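Keep the Paper Bus Timetable

September 13, 2024

In February the transit agency in our part of the county took the printed timetables out of the shelters. The brackets are still there, with a sticker over each one that sends you to the Wisto app. I have used the app since then and it works most of the time. I still think the paper should come back, and I would like to make the case without pretending that everything was better before.

I ride the 20 from Bunting to Andeck, and on weekends the 5, which goes out past Lotia and turns around at the reservoir. I have ridden one or the other for most of my working life. The old timetable was a folded sheet, printed on both sides, with weekday service on the front and weekend service on the back. It had a small map and a phone number. I kept one in my coat and one on the refrigerator, and when the schedule changed I threw them both out and picked up new ones from the driver.

A folded sheet answers a question the app is bad at, and the question is what the day looks like. When I open Wisto it tells me the next bus is coming in so many minutes. That helps if I am already standing at the stop. If I am at home trying to decide whether my aunt and I can get to Andeck for her eye appointment, eat lunch and be back before dark, I need to see the whole afternoon at once. On paper I run a finger down a column. In the app I change the departure time, wait, change it again, and try to remember what the last screen said.

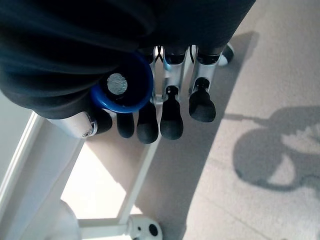 Why not print the schedule out at home? The full schedule is no longer posted as a page that can be printed, and a good share of the people who want it on paper don't own a printer anyway.

The agency gave its reasons at the spring board meeting, and they deserve a fair hearing. Schedules change more often than they used to. A sheet that is out of date is worse than none, and drivers were getting complaints from people holding last year's times. Printing and posting cost money. The figure given at the meeting was $2,000 for each schedule change, which covers the sheets and the hours to put them up.

I believe the figure. I don't think it is large. A single shelter costs far more than that, and a shelter with no schedule in it is a bench with a roof. The same budget paid for new lettering on the buses, which I have no quarrel with, but lettering doesn't tell anyone when the last bus leaves.

The complaint about old sheets is the stronger one. I had it happen to me. I stood at the Andeck stop in the rain for a bus that had been moved up by 20 minutes, holding a sheet I should have replaced. I was annoyed with the agency and also with myself. Still, the sheet had a date on it in the corner, and after that I checked the date. People can learn to do this. We do it with milk.

The app goes wrong too, and when it does there is no date in the corner. One evening it showed a 5 arriving in four minutes, then three, then four again, and then the bus was gone from the list. Three of us were waiting. We had no way of knowing if it was late or canceled, or if there was another one behind it. With a printed sheet we would at least have known what was supposed to happen next, and whether it was worth walking to the main road.
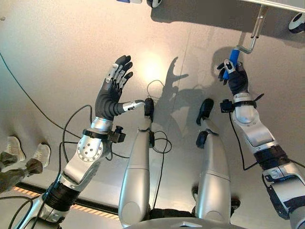
Then there are the riders who don't have the app at all. It is common to talk about this group as if it were made up of old people who refuse to learn, and that has not been my experience. My aunt is old and learned it in an afternoon. The people I see stuck are mostly someone whose phone is dead, or a kid who isn't allowed one at school, or a man visiting from out of state who has no reason to download anything for one ride. A timetable in the shelter serves all of them and doesn't ask for an email address.

It also serves people who aren't riders yet. I took my first bus in this county after reading the schedule on the post outside the hardware store while I waited for a key to be cut. I had driven past that stop for years and assumed the bus came twice a day. It came every half hour. I would never have looked that up, and I doubt many people who own a car download a bus app to find out whether they might like it.

I brought this up in a letter to the agency in the spring and got a polite answer saying that rider feedback would be considered in the next service review. I then made my own sheet for the 20, copied out of the app one departure at a time, and left 60 copies at the library in Bunting. They were gone in a week. I don't offer that as a survey. Some of them may have been used for grocery lists.

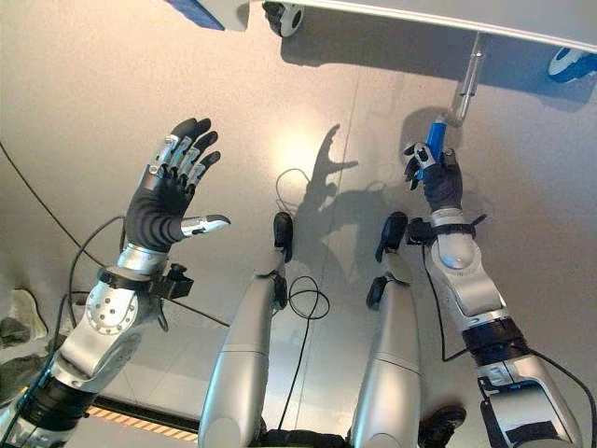 Pauline Staniforth wrote to me after reading an earlier version of this and said I was letting the agency off too lightly. She doesn't want a sheet to carry home, she said, she wants the times on the post where the bus stops, in print big enough to read without glasses, and she thinks asking for both will get us neither. She added that the phone number on the old map was the most useful thing on it and I had barely mentioned it.

She may be right about the order of things. If I had to choose, I would take the times on the post first and the folded sheet second. The post needs one copy per stop, and it can be swapped out on the same day the schedule changes, which takes care of most of the trouble with old sheets floating around. The phone number should go on it too. It still works — I called it last week and a woman answered after around five rings and told me when the next 5 was leaving Lotia.

What I would ask for is modest. Put a printed schedule back in every bracket that is already bolted to a wall. Put the date on it in large type. Keep a stack of folded sheets on the bus for people who ask, and post the full schedule online as a plain page that prints on one piece of paper. Leave the app alone, or fix the part where buses vanish.

The next service review is open for written comments through the end of the year. Comments can be handed to the driver in an envelope, and the agency's office in Andeck takes them at the front counter.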